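Tasters wanted for the Lerkwood apple trials

Akolgo is looking for people to taste and score cooking and eating apples over the coming season. We supply independent grocers and bakeries, and we use the scores to decide which varieties to stock and how long to hold them in cold storage.

No training in food or cooking is needed. We want people who eat apples at home, buy their own groceries and can say plainly what they like and don't like. If you bake, tell us when you apply, as we run a smaller panel for pies and stewed fruit.

What you would be doing

Each session runs for 105 minutes, including a break. You will be given slices of raw apple on numbered plates and asked to score each one for flavour, sweetness, crispness and the feel of the skin. The bakers' panel also tastes cooked samples and scores them for texture and colour. You will rinse with water between samples. Please don't wear perfume or aftershave, and don't smoke or drink coffee in the hour beforehand.

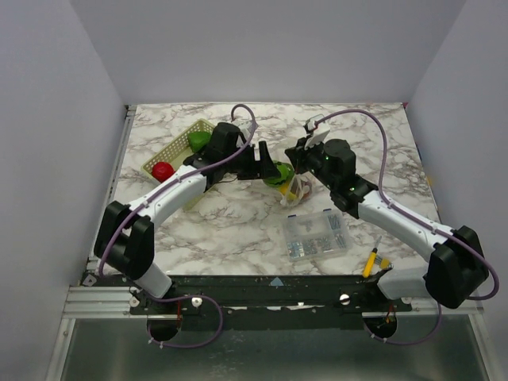 Sessions are held on weekday evenings at our Hidwood building. There is free parking behind the building, and the bus stops at the corner. The door on the street side has two steps, so let us know if you need the level entrance.

We have 71 places. You would need to come to at least four sessions between now and the end of January. If you have to miss one, two days' notice is enough for us to call someone from the waiting list.

Payment

Tasters are paid $50 a session by bank transfer, at the end of each month. The bakers' panel is paid at the same rate. We don't cover travel.

Who can apply

You must be 18 or over and live within an easy trip of Hidwood. You can't take part if you have an allergy to apples, pears or other raw fruit, or if you or someone in your household works for a fruit grower or wholesaler. The cooked samples contain wheat, butter and sometimes almonds — tell us about any other allergies on the form.

How to apply

Pick up a form at the Hidwood front counter or write to Akolgo Tasting Panel, PO Box 2277, Lerkwood. Include a daytime phone number and the evenings you are free. Applications close on Saturday, September 11, 2021.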